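The **lever handle** is a door fitting worked by pushing down on a short arm instead of turning a knob. It is one of those wonderfully ordinary inventions that most people use dozens of times a day, with an elbow, a hip or a hand full of shopping, and it has a much richer history than its size suggests.

## Origins

Early doors had no handle in the modern sense. They were held shut by a bar, a peg or a thumb latch, and opened by lifting a string that ran through a hole in the planks. The lever came in gradually as locks moved from the surface of the door into the thickness of the wood. Once the latch was hidden inside, something had to reach in and pull it back, and a square rod with an arm on the end did the job beautifully.

Blacksmiths made the first ones singly, and no two matched. In the town of Wiltden, long known for its small ironwork, the Geerts workshop kept a pattern book of 116 lever shapes, from plain straight bars to curling rams' horns. The book still survives, and its margins are full of notes on which customers complained and why — a real treat for anyone who likes old trade papers.

## How it works

The arm is fixed to a square metal rod called the spindle, which passes right through the door. Pressing the arm turns the spindle, the spindle turns a small cam known as the follower, and the follower draws the latch bolt back into its case. Let go, and a spring pushes everything home again.
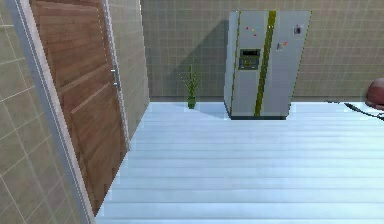

The spring is the part that works hardest. A lever is heavier on one side than the other, so gravity is always trying to make it droop, and a tired spring gives the sagging handle familiar from old schools and boarding houses. Makers deal with this in two ways: a stronger spring inside the lock case, or a second spring behind the plate. The second method is often called a sprung handle, and it keeps the arm level for far longer.

## Plates and roses

A handle mounted on a long upright plate is said to be on a backplate, while one on a small round or square cover is on a rose. Backplates spread the load over more of the door and can hide the scars of earlier fittings, which makes them a favourite in repair work. Roses look lighter, though they ask for neater drilling.

## Ease of use

A lever needs no grip at all. It can be worked with a closed fist or a forearm, so it suits people with stiff or painful hands, small children, and (to the despair of their owners) a good many cats. The designer Margarida Mendes drew her Teser range with this in mind, giving each arm a slight return at the tip so that sleeves would slide past it. Seven versions were made, and the second is still much loved by restorers.

## Collecting

Old levers are a cheerful and fairly cheap thing to collect. The museum at Urness holds more than 1000 of them, many mounted on working locks that visitors may try for themselves. The handling room is open on Tuesday afternoons, and the noise on a busy day is splendid.

## See also

- Door knob
- Mortice lock
- Thumb latch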